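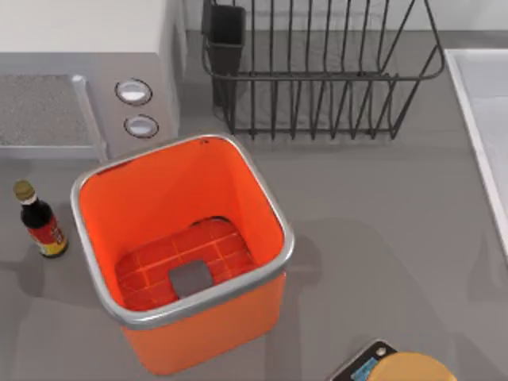

Can a machine do the kitchen chores yet?

Some of them, slowly, if you set the bench up for it first. A single job with the same things in the same place every time is within reach. A whole kitchen after tea is still yours to clean.

Tips if you are trying a bench-top arm at home

Clear the run between the dish rack and the sink. An arm needs more elbow room than you do.

Keep one bin for one kind of thing. Sorting a mixed bin is much harder for a machine than emptying a plain one.

Leave glass bottles out of it. Sauce, oil and vinegar can be put away by hand in less time than it takes to mop them up.

Start with light loads. I keep everything under 500 grams, and under 200 for anything with a handle.

Thin wire is hard going. Grippers miss it, and cameras can take the shadow of a wire for the wire, so move the lamp before you blame the software.
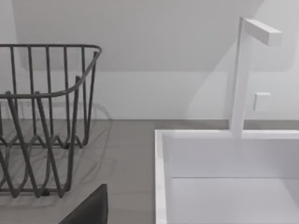

Racks and baskets should also be stopped from sliding. A strip of rubber mat under the feet will do it. Wilson Arango at Nerthorpe uses the non-slip stuff sold for drawers and changes it every October.

On the shop floor the answer is a bit better. Brakeo has had an arm loading one parts washer for 8 months, always the same trays, with a person checking the fit. It does not put the trays away.

Wipe the gripper pads with a damp cloth after each session and let them dry before the next one.

Last updated 22/11/2019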